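Tivavley adult evening classes return with longer hours and a second language group

Evening classes at the Tivavley learning center start up again on Thu 29 September, and anyone who spent last winter on the waiting list will be glad to hear there is more room this time around. The center has taken on the old Mridha print shop next door, which gives it 19 more places for adults who want to brush up on their English, their math or their bookkeeping after work.

Najwa Sfeir, who has run the program since it was two evenings a week and a borrowed kettle, said the extra space had been a long time coming. "We signed the lease in March and I think I have been carrying a paint sample in my purse ever since," she said. "People kept stopping me at the grocery store to ask when they could sign up, and now I can finally tell them."

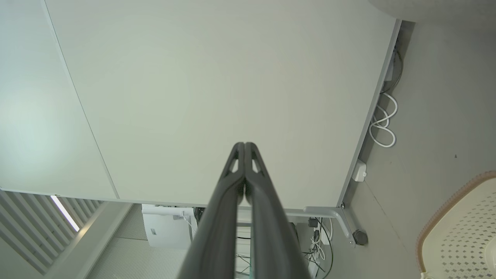
A white tabletop at the center.

The biggest change is to the English classes, which used to put beginners and more confident speakers in together. Roksolana Antoniuk will take the beginners, and Yaroslav Yurchenko moves over to a conversation group for people who can already get by but would like to feel easier on the phone, at the doctor's office or at a parent-teacher night. Both groups meet for an hour and a half, with a break for tea (and, if last year is anything to go by, a good deal of cake). 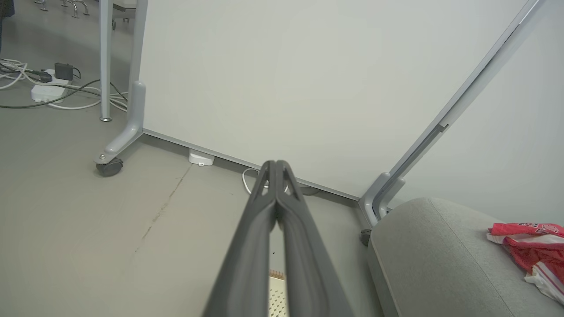
Bookkeeping is back as well, taught by Liudmyla Stelmakh, and she would like it known that you don't need to own a business to come along. Several of her students last year only wanted to get a shoebox of receipts under control, and one went on to do the accounts for her sister's flower stand.

The fee is $95 for the full term, the same as last year, and it can be paid in 3 parts. Parents can bring school-age children to the homework room down the hall, free of charge. Sign up at the front desk any weekday after 4, or leave your name at the Bravov bakery.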